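Household chore robots

Household chore robots are machines meant to do the everyday work of a home: picking things up, putting them away, wiping, folding, loading, carrying. The term usually leaves out appliances that do a single job inside a box, such as washing machines and dishwashers, though these are by far the most successful chore machines ever built. It also overlaps with shop-floor robots, because many of the same skills (grasping, lifting, placing) are needed in both settings.

Whether such robots work yet is a question with a happier answer than it had a decade ago, and a longer one. Single-purpose floor cleaners and lawn mowers are ordinary consumer goods. General machines that can walk or roll into a bedroom and tidy it are still mostly in testing, and the best of them can now do things that were once thought to be far out of reach.

Background

Factory robots have been welding and moving parts for more than half a century. They do well because the factory is arranged around them. Parts arrive at the same spot, facing the same way, and people stay behind a fence. A home offers none of this. The chair is moved, the blanket is on the floor one day and on the bed the next, and no two lamps have the same base.

Early home robots dealt with this by keeping the job small. A robot vacuum does not need to know what a sock is, only that something is in the way. The next step, a machine that picks the sock up, took far longer to reach, and it needed progress in cameras, in hands, and above all in learning from recorded examples of a task being done.

Tidying

Tidying is often used as a first test for general home robots, and it is a wonderful one. It sounds simple, people understand at once whether it has been done, and it contains nearly every hard problem in the field. The robot has to spot an object that is out of place, decide where it belongs, get close to it, take hold of it, carry it and set it down so that it looks right.

Throw pillows are a favorite object for this kind of work. They are light, they rarely break anything, and a poor grip usually does no harm. They are also soft, so their shape changes as soon as they are touched. A robot that plans its grip for a plump rectangle may find itself holding a corner while the rest sags away. With two hands the usual approach is to come in from both sides and squeeze gently, the way a person would lift a large loaf of bread.

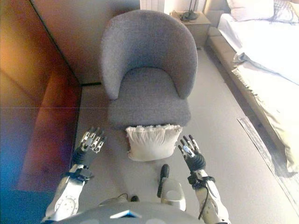
Setting the object down is the part that surprises most newcomers to the subject. Picking up has a clear finish: the object is in the air or it isn't. Placing is a matter of taste. A pillow dropped flat on a seat is off the floor, and many test programs would mark that as a success, but most people want it upright against the backrest. The Brakden household trials dealt with this by scoring the two halves of the job apart, one mark for clearing the floor and one for the finished look. In its January round, 130 pillow and blanket tasks were run in furnished bedrooms, and the machines did much better on the first mark than on the second.

Low objects bring a problem of their own. A robot with a tall body must bend, kneel or lower its arms to reach the floor, and each of these shifts its weight. Wheeled bases are steadier but need room to turn, and the gap between a bed and a wardrobe can be tight. Walking machines can sidestep into such places — when they keep their balance.

Hands and grippers

There is a lively and friendly argument over what a chore robot should have at the end of its arm. Two-fingered grippers are strong, cheap and easy to repair, and they can do a surprising amount, including folding towels. Hands with four or five fingers fit the handles, knobs and switches that people already own. They have more joints to control and more parts to wear out.

Prarero, a maker of robot hands, sells both types, and its published notes suggest a two-fingered gripper for anyone starting out with laundry or dishes. For soft furnishings the same notes favor a full hand, with the fingers spread wide so the load is shared over more of the fabric.

Touch remains the weak spot. Many hands have little or no feeling in the palm, so the robot relies on its cameras to judge a grip, and the cameras often cannot see past the hand itself.

How well the main chores go

Floor cleaning is the most settled. Current machines map the rooms, return to charge, and in many cases empty their own bins. Rugs with fringes still cause trouble.

Folding laundry has come a long way. Towels and plain shirts can be folded well by a pair of fixed arms at a table, if slowly. Finding the matching sock and turning a sleeve the right way out are harder.

Making a bed is at an early stage. The Shemweta demonstration apartment has shown a pair of arms on a wheeled base pulling a duvet straight in 6 minutes, with the corners left for a person to finish.

Loading a dishwasher works with known plates and mugs in a known rack. Wet glass, which is clear, slippery and easy to break, remains one of the most difficult things a robot can be asked to hold.

On the shop floor, sorting parcels and moving bins are well ahead of all the home chores. Packing mixed soft goods is behind them, for many of the same reasons that make bedrooms hard.

Measuring progress

Videos of robots at work are exciting to watch and poor as evidence, as a single good run says little about the next one. Fairer tests repeat the same chore many times in rooms the machine has not met before, and report every attempt. The Eria home task list, last revised on 2025-09-26, asks for results from at least four homes and requires that any help from a person be logged, including remote control. The second rule matters a great deal. Some of the smoothest work on film is done by a human operator guiding the arms from a distance, a useful way of gathering training examples but a different achievement from a robot working alone.

Speed is reported too, usually as a multiple of the time a person would need. For light tidying the better results on the Eria list come in at two to four times as long, and they have been coming down with each revision.

See also

Domestic robot
Mobile manipulation
Robot hand
Robotic vacuum cleaner
Remote operation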